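Ticket 128: Patchy finish on feature wall, deep red, brushed effect
Product: Stiseo wall glaze over Dalen base coat
Status: Open (reopened by customer)
Priority: Normal

Customer, first message

I used your two-part system on the dining room and the back wall dried with darker bands every arm's length or so. The tin says "even, forgiving coverage". I followed the leaflet. I stirred it, I used the brush it told me to use, I left it overnight. The side walls are passable. The back one looks like a butcher's apron.

Support reply

Thanks for getting in touch. Some variation in tone is part of the brushed effect and will soften as the glaze cures. Please wait 3 weeks before judging the final colour.

Customer

I have seen this answer on your forum under four other people's complaints, and none of them came back to say the bands had softened. What is supposed to be happening in those weeks that evens out a stripe? If there is a data sheet that says so, please attach it. I would also like to know whether the colour card was done with the same product I was sold, as it has no bands on it at all.

Support reply

We don't have a data sheet on cure-related colour change. I've asked the Plerkarow warehouse to check your batch number (ends 79). The attached photo has mottled red walls with deeper streaks, and it's the sort of movement we would call normal. 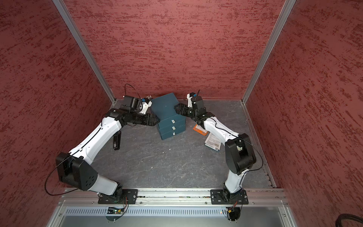
Attachment 1: mottled red finish, three walls

Customer

Fine, that is streaky all over, and I could live with streaky all over. Mine is smooth, then dark, then smooth again. I don't see how one proves anything about the other.

I also tried the online tip about wiping the bands with a damp cloth. It took the sheen off and left the band where it was. You may want to take that tip down.

Support reply

Noted, and the tip has been passed to the web team. Batch check came back clean. Could you tell us the room temperature, whether the base coat was rolled or brushed, and how you worked across the wall?

Customer

Heating was off, it was July. Base coat rolled. Glaze brushed in sections from left to right, stopping at each one to reload, as in step 4 of the leaflet. By the time I got back to the join the edge had gone tacky. I assume you are about to tell me this is my fault.

Support reply

The tacky edge is the likely cause – where a fresh section overlaps one that has started to set, you get a double layer. Step 4 doesn't mention keeping a wet edge, and it should. Suggested fix: sand lightly, one thin coat of Dalen, then glaze in narrow strips from top to bottom with a second person softening behind you. Jitness slow-dry additive will give you longer to work.

Customer

So the fix is another product. How much does it cost, and does it change the colour? I will do a test patch behind the sideboard on Saturday before I touch the rest.

Support reply

One bottle sent free of charge. It shouldn't alter the colour, but we agree on the test patch.

Customer

Patch done. Bands gone, colour a shade lighter to my eye, which you said it wouldn't be. Please leave this open until I've done the whole wall.

Internal note: leaflet step 4 flagged for rewording. Do not auto-close.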